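How to run a bin-picking station at an open day
Posted Jun 9, 2018

These are the steps we used for the picking station at the Nolby open day. The same setup works for a school visit or a customer demo.

Clamp the bin to the table before anything else. Mark its position with tape so you can put it back if it gets bumped. Then run the Kiltier calibration and check the gripper at all four corners of the floor.

Put in only a few items, of different shapes, and leave bare floor between them. Crowded bins slow the arm down and visitors drift off.
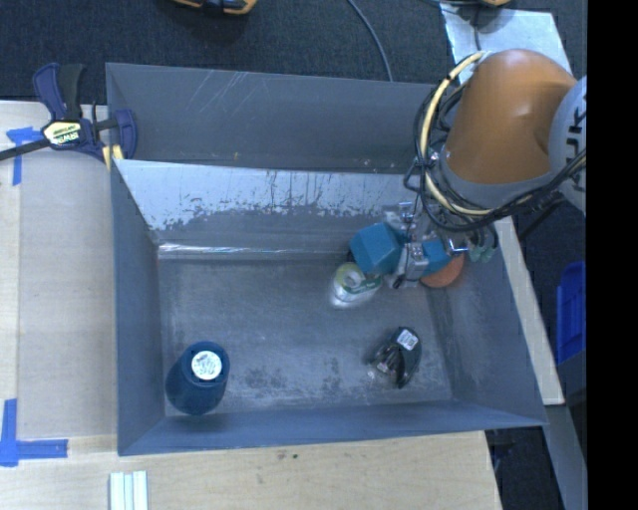
Set the arm speed to 70 percent. Full speed looks good, but people can't follow which item it is going for. Keep the Pelel log open on a second screen so they can read the target before the arm moves.

Allow 2 minutes per group. We logged 273 picks over the day. If a pick fails twice, pause, open the guard and move the item away from the wall by hand.

Round things that end up against a side wall are the hardest. Marchuk suction cups help with flat lids but not much else.

Print the stop procedure and tape it next to the button.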